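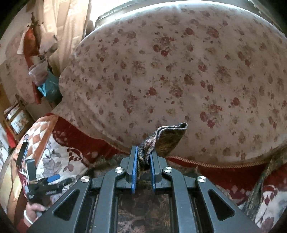
Why do people fold small cloths and leave them on the sofa? Mostly because the sofa is where the cloth was last wanted, and folding it there is the quickest way of making the seat look cared for before somebody else sits down.

4.2 Folding where one sits

We had expected, when we began visiting homes in Bowen, that most of the folding would happen in bedrooms and laundries, and our first interview sheet was written with those rooms in mind. Our households were very patient with us about this. They kept steering the conversation back to the lounge room, to the scarves and throws and odd pieces of knitting that drift there over the course of a week, and after a while we had the good sense to follow them. Of the 48 households that kept a tidying diary for us, a good many wrote more about the sofa than about any wardrobe in the house.

Figure 4. A dark patterned cloth, folded over on itself, in front of a floral cushion with red-orange piping.

Patterned furnishings came up again and again in these diaries. A cream cushion with small roses, of the kind shown in Figure 4, was often spoken of as the fixed point of the seat – the thing that is plumped first and put back last – while cloths in browns and greys were described as "the bits that go around it". One diarist told us she never thought of a folded scarf as put away, only as "settled for now", and we have borrowed her phrase for the second of our two headings in the coding scheme. The first heading, "stored", covers anything that has gone into a drawer, a basket or a cupboard.

The diaries gave us 3,625 separate entries, and sorting them was slow and rather pleasant work. Floarea Crăciun read every entry in full and wrote the first set of codes by hand, and the rest of us then worked from her notes. Where two readers disagreed, it was nearly always over a soft item with a loose or fraying edge. Some diarists tucked such an edge inside the fold so that it wouldn't catch, and some left it on top as a reminder to mend it, and the same word, "folded", had been used for both. We went back to four of the households to ask about this, and were given tea and a great deal of useful correction.

Light mattered more than we had guessed as well. Several people who kept a sofa near a window told us they moved darker cloths during the day for fear of fading, and folded them again each time, usually in half and then in half once more if the piece was big enough. These small repeated folds seldom appear in time-use surveys, where tidying tends to be written down as a single block in the morning or the evening. In our diaries they are scattered right through the day, between phone calls and cups of tea, and we come back to their timing in Section 4.3.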